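Speaker notes: Learning to unstack tableware from hand-held gripper demonstrations
Flustosel project, Allodmont seminar series, July 24, 2018
Speaker: Alžběta Sokol

Slide 1. Title
Thank the chair and the Allodmont organisers. Acknowledge co-authors Matúš Paulík and Sze-wing Yeh. Questions of fact may be taken during the talk; all others should be held until the end.

Slide 2. The question
State the question plainly: can a policy learn to lift one plate from another when it has been trained only on demonstrations made by people in their own homes, with no robot present? Earlier work at Grellthorpe used a fixed laboratory bench, and its results did not carry over to kitchens. The group's view is that the bench data held too little variety in surface, light and surrounding objects. Say that this is a view and that the present study tests part of it.

Slide 3. Collection method
Each demonstrator holds the gripper by hand and carries out the task at a normal pace. The camera is fixed to the tool, so that the recorded view matches the one the robot will have later. Demonstrators were asked to leave the table as they would on any other day. Fruit, boxes, jars and patterned cloths were all allowed to remain.

A total of 946 demonstrations were recorded. Sabina Sýkora reviewed every one and removed those in which tracking was lost, which left 900 for training. Pause here, as the figure is often asked for again later.
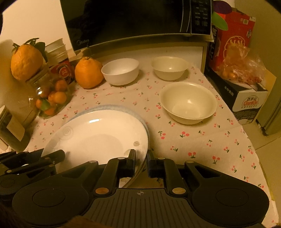
The grasp itself deserves a full minute. A plate offers very little to hold. The fingers must close on the rim, and the near edge must rise before the plate can be drawn clear of anything beneath it. In the bench data the policy tended to close too low and take both plates together. We refer to this as the double grasp, and it is the main failure reported in the paper.

Slide 4. Training
Keep this short. The network is the same as in the Bartoš baseline, and only the data differ. Training was repeated with 3 random seeds. Refer those who want the settings to the appendix.

Slide 5. Evaluation
The robot was tested in kitchens that did not appear in the training set, with 20 trials in each. A trial counts as a success only if the upper plate is lifted alone and set down without a drop. Slavica Nikolovski scored all trials from video and was not told which policy was running.

Slide 6. Results
Show the chart before speaking. The policy trained on home demonstrations made fewer double grasps than the bench policy in every test kitchen. The gain was smallest with heavy stoneware. Do not claim that the problem is solved.

Slide 7. Limits
The tool does not record force. Demonstrators can feel a second plate begin to move, and the policy cannot. Glass plates were left out of the study altogether. A force-sensing finger is being built at Grellthorpe and should be ready for trials in November.

Slide 8. Close
Give the contact address for data requests. Invite questions. If asked about bowls, reply that nested bowls are the subject of a separate study led by Matúš Paulík and that no results can be given at present.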